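Plastic Supplement Bottle

A plastic supplement bottle is a small rigid container used to hold tablets, capsules, softgels or powders. It is usually made of high-density polyethylene (HDPE) or polyethylene terephthalate (PET) and closed with a screw cap. Similar bottles are used for vitamins, chewing gum, water treatment tablets and some dry foods.

Shape and material

Most bottles of this type are short and round, with a wide body and a neck a little narrower than the shoulder. The classic form, known in the trade as a packer, has straight sides. Other bottles are drawn in at the middle and swell out again toward the base, which makes them easier to hold and lowers the point at which they tip over.

White is the most common color. The pigment, normally titanium dioxide, keeps light away from the contents and gives a clean ground for printing. Amber and clear bottles are also sold. Capacity is given in cubic centimeters, and a 300 cc bottle is a large size for household use.

Closures

The cap is threaded and has vertical ridges around its side for grip. Child-resistant caps have to be pushed down or squeezed while turning. Many bottles also have a foil seal across the mouth, a shrink band around the neck, or a ring that separates from the cap at first opening. A colored band at the cap may serve as a seal or simply as decoration.

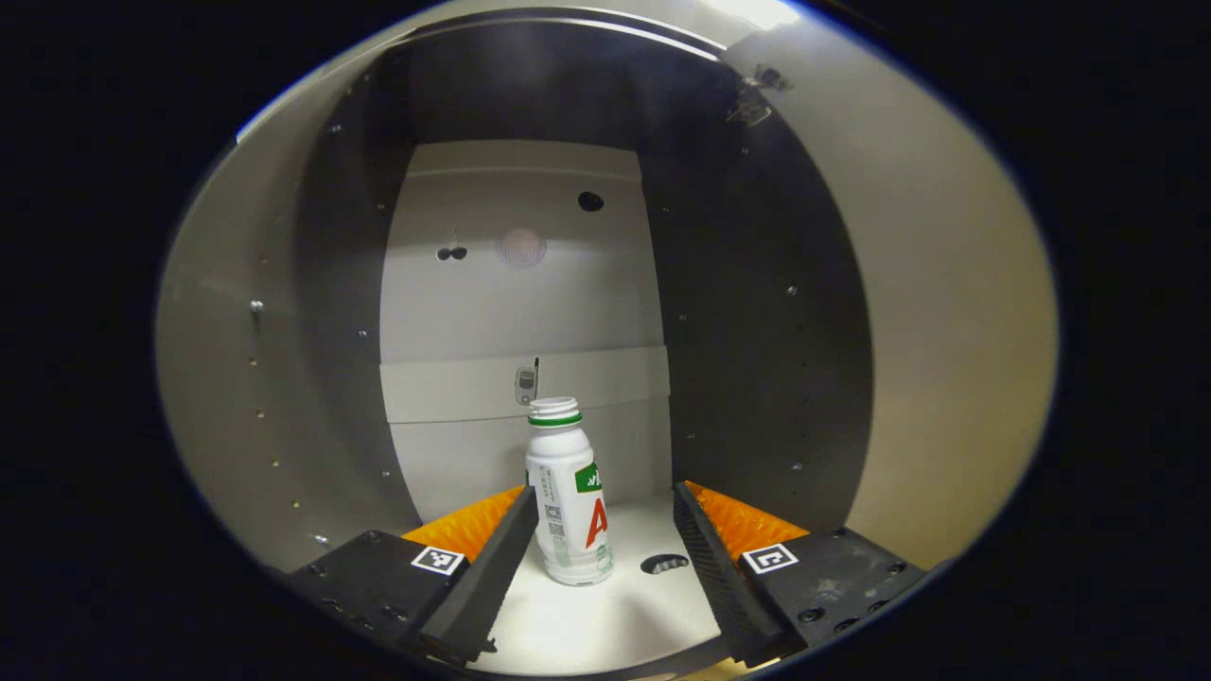 Labeling

Labels are applied as a wraparound sheet, as separate front and back pieces, or as a full-height shrink sleeve. A sleeve is preferred on curved bodies, where flat paper tends to wrinkle. Large letters may continue around the curve, so that a word cannot be read in full from one side. Smaller print gives the ingredients, serving size, lot number and expiration date. Square codes that can be scanned with a phone have become common and often lead to a product page.

Manufacture

HDPE bottles are generally made by extrusion blow molding, in which a tube of soft plastic is closed inside a mold and inflated against its walls. The Zasenora works at Skomarholm ran 2 lines of this kind, with a combined output of 1,620 bottles an hour. Its Pletel model, a waisted bottle for chewable tablets, was filled under contract by the packer Després and sold in counts of 30 and 300.

Storage and disposal

Bottles are kept upright and tightly closed, away from heat and damp. A small packet or canister of silica gel is often left inside to take up moisture. Empty HDPE bottles carry resin code 2 and are accepted by many curbside recycling programs. Rules on caps differ from one program to another. Full sleeves can interfere with optical sorting and in some areas must be removed first.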